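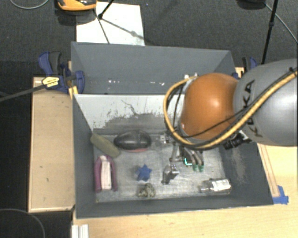

Toy sorting - one big open bin or lots of little ones?

Posted in: Home & Hobbies > Storage and Tidying
September 2018

pramness_pat
Right, I have finally started on the great toy sort-out and I'm enjoying it far more than I should! We have years' worth of odd shapes, blocks, arches, stars, plastic bits from sets that lost their boxes long ago. My plan is one big grey bin with no lid, everything goes in at the end of the day, done. I did the playroom floor in 9 minutes last night with this method and I was thrilled. My sister thinks I'm mad and says I need small labelled tubs. What do you lot do?

limirside_lou
Big bin, every time! We've had one since our eldest was crawling. You can see what's in there from across the room, little hands can reach in, and it takes no thought at all at bedtime. Lids are the enemy. If there's a lid, things get put on top of the lid.

tubsandtins
Going to disagree I'm afraid. A big bin is lovely for the first week. After that the good stuff sinks and they only play with the top layer. We had a whole set of coloured arches that went unused from Christmas until August, all sitting at the bottom under the soft toys. Small tubs, one kind of thing in each, picture on the front.

limirside_lou
But that's a soft toy problem, surely? Keep the soft toys out of it and the bin never gets that deep. Ours has one layer in it most of the time, you can still see the floor of it.

pramness_pat
Oh that's a good point, one layer! Mine is filling up fast but half of it is teddies. They can go in the hammock thing over the bed.

greybox60
Hello, long time reader. I do a bit of both and I love it. Big bin for shapes and blocks, then 2 shallow trays for anything smaller than a thumb. I got mine at Kimard in the spring sale, very plain, nothing fancy, and the sides are straight so they sit flush against the shelf. Sloping sides drive me up the wall, you lose so much room at the bottom.

tubsandtins
Straight sides, yes, we agree on something at last. Still think you'll be tipping the whole lot on the carpet to find one star.

greybox60
Tipping it out is the best bit though! Ours tip it out and then sort by colour without being asked. Purples in one heap, greens in another, blues by the door. I join in, it's very calming with a cup of tea.

mill_lane_mum
Can I ask a practical one - how do you clean a big bin? Ours gets a sort of grey fluff in the corners and crumbs that I don't want to look at too closely.

limirside_lou
Into the bath with it, warm water and washing-up liquid, old nail brush for the corners, then stand it upside down on a towel overnight. The toys can go in the same water if they're plain plastic. Anything with a battery or a sticker gets a wipe with a damp cloth.

mill_lane_mum
Thank you! Doing that tonight.

tubsandtins
For what it's worth a small tub goes in the dishwasher.

pramness_pat
Ha, fair. Update from me: teddies are out, and I've pulled a carrier bag of broken things from the bottom of the pile. What's left fits with plenty of space. I'm going with the big bin plus two trays like greybox60. Tubsandtins, I've kept one labelled tub for the jigsaw pieces in your honour.

tubsandtins
I'll take that. Put the lid on it.

greybox60
Brilliant! Pop up a list of what you ended up keeping, I'm always curious what survives a clear-out. We still have far too many stars.

Page 1 of 1 - 643 views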